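Fimik striped cleaning cloths, gray, pack of 15

Reviewed by the kitchen drawer person at Billeo
2018-06-04

Quick one because I have a sink full of stuff waiting. Bought the 15 pack after my old yellow ones went crusty, wanted something plain that didn't shout at me from the counter. Gray with thin white stripes. Fine. Good, even.

What you get

15 cloths, all the same, paper band around the middle, no box. Square. Hemmed on every side. One of mine had a loose thread at a corner, snipped it, no drama since. The care label is tiny and came off with scissors in a second, so points for that.

They smell a bit like a shoe store out of the package. Wash before you use them. Wash them on their own too, there was gray lint on the filter the first time and I was glad my white shirts weren't in there.

How they wipe

Counter crumbs: good. They grab instead of pushing.

Spilled coffee: one cloth took most of a mug, then I needed a second for the sticky bit. The Trokach ones I had before were thicker and did it in one, but they also took forever to dry and got that smell by day two. You know the smell.

Glass: meh. Leaves streaks unless you go over it again dry. I'd keep something else for mirrors.

Stovetop grease: ok with soap. Rinses out better than I expected, a faint orange mark from the tomato sauce incident but that's on me.

Before the first wash they hardly soak up anything, water just sort of sits there. If you read a one star review saying they dont absorb, I bet that's what happened. Wash twice and try again.

Drying and washing

Over the faucet, dry by morning. Bunched up in the sink, not dry by morning, obviously. Medium heat in the dryer is fine. I skipped softener, the label says to and for once I listened.

Shrinkage: a little. They come out slightly less square than they went in. Stripes haven't faded so far, and mine go in the wash every couple of days.

Folding

Ok so this is the part I care about more than is reasonable. I have one shallow drawer for cloths, and if they don't fold flat the drawer jams.

The stripes run on the diagonal, corner to corner sort of direction, so you can't use them as a guide when you fold in half. Go by the hems. Lay it flat, pull the corners out, smooth from the middle. One corner tends to curl back over and leave a small crease if you let it, so press that down first or the whole stack leans. Half, half again, done. I get two stacks side by side and the drawer closes.

They do stay put on a smooth table, which helps. The cheap Arango ones slid all over the place.

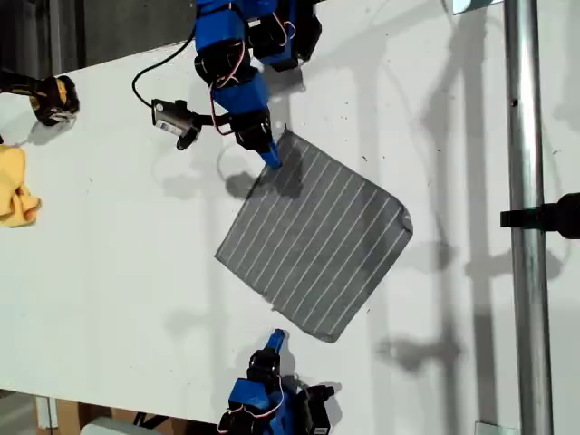

Price and is it worth it

Paid more than I wanted to, less than the Trokach. There's a bulk pack of 200 on the same page, for restaurants I guess. No thanks, one drawer.

Good: wipes well, dries fast, folds flat, gray hides most stains.
Bad: needs two washes before it does anything, streaks on glass, bit thin for big spills.

Would buy again, probaly in the fall when these get demoted to the garage. If they bring out a bigger size I'd get that for drying pots. Keeping all 15 for now.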